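22nd October

Rain since breakfast, and the gutter over the back door has started its drip again. I spent the morning at the kitchen table trying to write my piece for the Rornulport walking newsletter, which Lucinda Abernathy wants at 1000 words and which currently stands at 114, several of them "the". 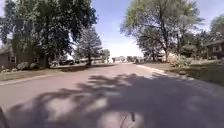
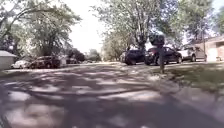

The subject is giving up the car, and I wish I had never offered. In August, when I offered, I was one week into it and unbearable. I had new shoes. I told people at parties how many more birds one notices. I would have walked to the moon, given a pavement. It was easy to be holy in that weather, with a wide street running off ahead and the tree shade lying all over the tarmac in blotches, so that you could hop from one dark patch to the next and hardly feel the sun. Now it is October, I have a heel that clicks, and I know exactly how far it is to the big Fetow with a bag of potatoes in each hand.

Lucinda wants the piece to be "encouraging". She rang at eleven to say so. I read her my opening and there was a silence in which I could hear her dishwasher. She asked if there might be room for something on the heart. I said mine was fine, thank you, and she said she meant in general.

The money is the one part I can be encouraging about. I sold the car for 2000, less the cost of the tyre I had been pretending was all right, and it has gone on a boiler. So I have swapped a thing that took me places for a thing that makes it pleasant to stay in. I put this in the piece, took it out, and put it back with a bracket round it.

Walked to Holloway's after lunch for stamps and string. Got there with a wet left foot. They had string. The stamps had run out, and the girl said the post office would have them, as if the post office were not up the hill. Went up the hill. Met Gwendolyn Begay coming down it with her hood drawn so tight she was mostly nose. She has bought a car. A small Brusta, silver, heated seats. She told me this very gently, the way you would tell someone about a death, and then offered me a lift home in it.

I said no, I was enjoying the walk.

She went off round the corner to where she had parked it and I stood there with my string. A minute later she came past and tooted. I waved in what I hope was a carefree manner. Post office shut at one today for training.

Home by four. Shoes stuffed with newspaper, socks over the boiler, which I must say is very good. Had 7 crackers and the end of the cheese and called it tea.

Must ring Gwendolyn tomorrow and ask, in passing, whether she ever goes out to Fetow, and on what sort of day. Potatoes, bleach, bird seed. Piece now at 131 words. Lucinda can have something on the heart.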